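Notebook, December, 16:45

The new grasp scorer is in and I'm really pleased with it! Ran the Ollstead scene set overnight in sim, 1,000 episodes of fruit to plate, and 677 finished clean. The old scorer never got near that. Small round things used to be the worst of the lot, and now the fingers come straight down over them and close. 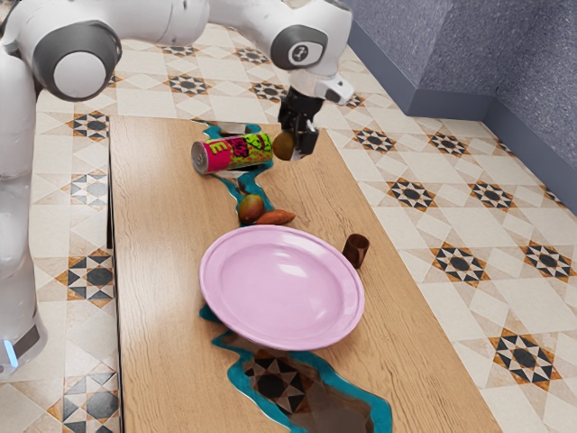
Next job is the planner. It still treats the gap in the river table as solid wood, so any place pose near that end gets a tick it hasn't earned. I've swapped the box collider for the proper mesh - planning went from 45 ms to 50 ms, a price I'll happily pay.

Still to do: log the reject reason per candidate, rerun with the Trokell textures, and check whether the sideways can upsets the segmenter. Seeds are in the Voltisville folder.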